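Search this guide Go Clear

Skotus Home Irrigation Timer – Owner's Guide
Section 6: Setting up the controller and first watering schedule
Last updated 9/27/20

Read this section all the way through before you connect any valve wires. You will need a small flat screwdriver, wire strippers, a pencil and the packet of wire nuts from the box. If your timer came in the Faleo kit, the wire nuts are taped inside the lid.

CAUTION: The controller is for indoor use or for use inside a closed, weatherproof cabinet. Do not mount it where a sprinkler can reach it.

6.1 Mounting the controller

1. Pick a spot on a wall near a grounded outlet. The display should be at eye level.
2. Hold the back plate against the wall and mark the two screw holes with a pencil.
3. Drive the top screw and leave the head sticking out by the thickness of a coin.
4. Hang the controller on the top screw, open the front door, and drive the bottom screw through the hole under the terminal strip.
5. Do not plug in the power supply yet.

Note: On brick or block, drill first and use the plastic anchors. On drywall, use the anchors unless you have hit a stud.

6.2 Connecting the valves

Each valve has two wires. It does not matter which one you treat as the common.

1. Turn off the water at the irrigation shutoff.
2. At the valve box, join one wire from every valve to the white wire of the field cable. This is the common.
3. Join the remaining wire from each valve to a wire of its own color. Write down which color goes to which valve.
4. Cover each joint with a waterproof wire nut. Ordinary ones will corrode in the box, usually within a season or two.
5. At the controller, put the white wire in the terminal marked C and the colored wires in the numbered terminals, starting with 1.
6. Tug each wire gently. If it slides out, strip a little more of the jacket and try again.

CAUTION: Never run two valves from one terminal. The output is sized for a single valve, and the fuse will open.

The controller has six terminals for zones. If your yard needs more than that, use the Huttunen expansion block described in Section 9 – it clips in beside the main strip and is powered from it.

6.3 Setting the clock

1. Plug in the power supply. The display shows 12:00 and blinks.
2. Turn the dial to CLOCK.
3. Press + or – to set the hour, then press NEXT.
4. Set the minutes, the day and the year in the same way.
5. Turn the dial back to RUN. The blinking stops.

Note: The backup battery keeps the clock during a power cut but will not open a valve. Any watering that falls in the cut is skipped and is not made up later.

6.4 Entering a schedule

A schedule has three parts: the start time, the run time for each zone, and the days. Set them in that order.

1. Turn the dial to START. Choose an early time. Before sunrise is best for lawns.
2. Turn the dial to RUN TIME. The display shows zone 1. Enter the minutes and press NEXT for the following zone.
3. Leave a zone at 0 if nothing is connected to it.
4. Turn the dial to DAYS and switch each day on or off.
5. Turn the dial back to RUN.

Only one start time is needed for the whole schedule. The zones follow one another without a gap. A second start time runs every zone over again, and this is the most common cause of a surprising water bill.

6.5 Seasonal adjustment

Turn the dial to SEASON to raise or lower all run times together. The factory setting is 100 percent, and the highest is 200 percent. Set your run times for July weather with the dial at 100, then lower it as the days get cooler. The original run times stay in memory.

6.6 Checking your flow

1. Run one zone by hand from the MANUAL position.
2. Read the water meter at the start and again after ten minutes.
3. Write the difference on the chart inside the door.

Do the same for each zone. A reading that climbs from one year to the next points to a broken head or a leaking joint. Drip zones use much less than spray zones, so compare each zone only with its own earlier readings.
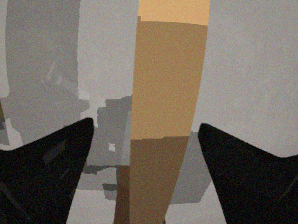
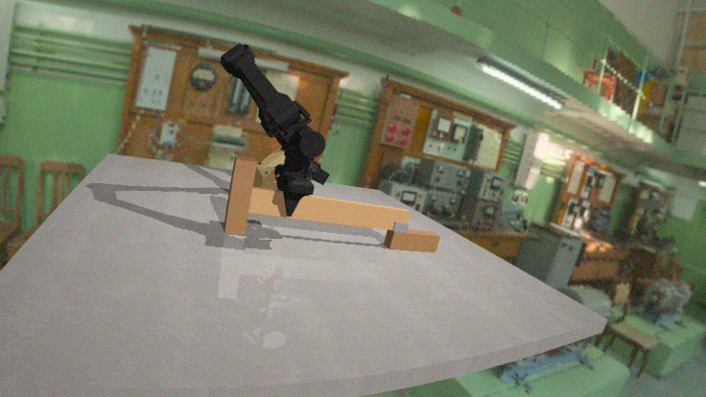

6.7 Before the first frost

1. Shut off the irrigation supply.
2. Turn the dial to OFF. Your schedule is kept.
3. Open the drain at the lowest point of the line and leave it open.
4. Run each zone by hand for one minute to let the pressure out. Turn the dial back to OFF when finished.

If you blow the lines out with a compressor, follow the pressure limit printed on your valves, and stand well back from the heads.

Continue to Section 7 for the rain sensor.

Reader comments (3)

Afiq Liew
Step 2 in 6.2 could say to label the wires at both ends. I wrote down the colors, lost the paper, and had to walk back and forth to the box for an hour. Masking tape works until it gets damp.

cullport_garden
Does the season setting change the days too or just the minutes? We are on odd/even watering in Cullport and I don't want it moving anything around.

dry_side_yard
Just the minutes. Days stay how you set them. Mine has been at 60 percent all month and still runs on the same mornings.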